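Two-Arm Cleaning Machine in Nastholm Gets New Maintenance Routine

Category: Local Business > Machines and Automation

NASTHOLM – The two-arm cleaning machine in the practice bedroom of the Mousavi workshop has a new maintenance routine since September. The workshop wants it to pick up litter from a carpet and put it in a bin, and the staff say most of their time goes to the grippers and the cables.

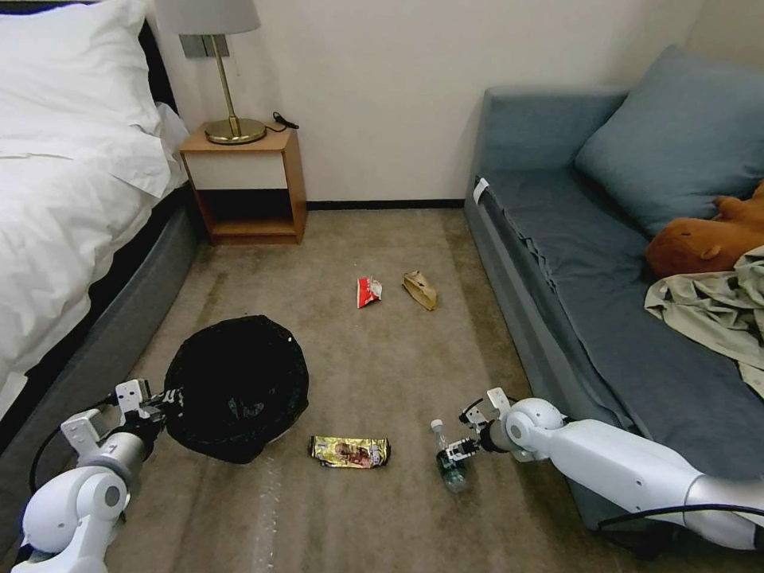
Reading time: 2 minutes

The work uses both arms. One gripper goes to the bin, at the rim with the black bag, and the other takes hold of the trash. A plastic bottle is held at the neck, below the cap. Wrappers are harder for the machine, as they lie flat on the carpet and the fingers must come very low.

For this reason the fingers are now cleaned after every 21 runs. Carpet fibers collect in the small joints and make the grip weak. The cables along the arms are checked at the same time – a cable that hangs too free can catch on furniture when the arm turns.
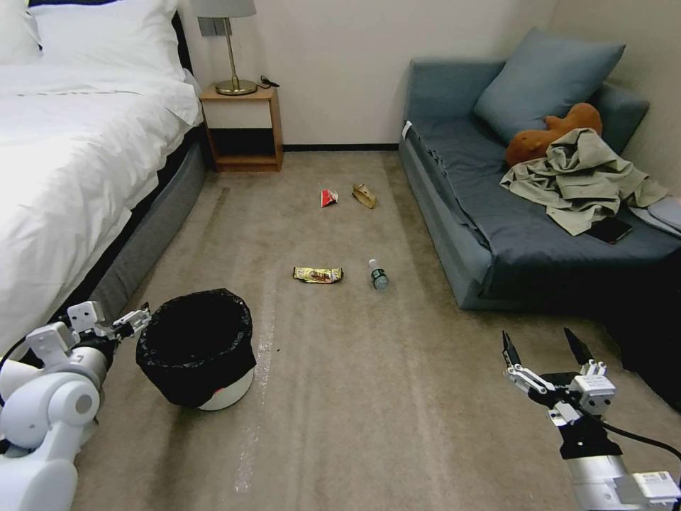

Every 72 hours of work, the arms are also set to their zero position again and the result is written in a log. According to the workshop, this takes 47 minutes if no part has to be changed. Spare fingertips come from a supplier in Bultville, and the delivery was slow this summer.

The log has 433 entries at present. The most common note is a fingertip that is not straight after it has pressed on the floor. The staff can change it with a small key and do not need to remove the gripper.

A second machine is planned for the workshop's rooms in Buvholm. It will follow the same routine.

Comments (3)

carpetfitter: Try a carpet with shorter pile, you will clean those joints less often.

Reader in Buvholm: When does the second one come? The article doesn't say.

m_k: We had the same trouble with cables at my work. Clips every few inches helped a lot.

Contact the newsroom | Copyright, all rights reserved | Back to top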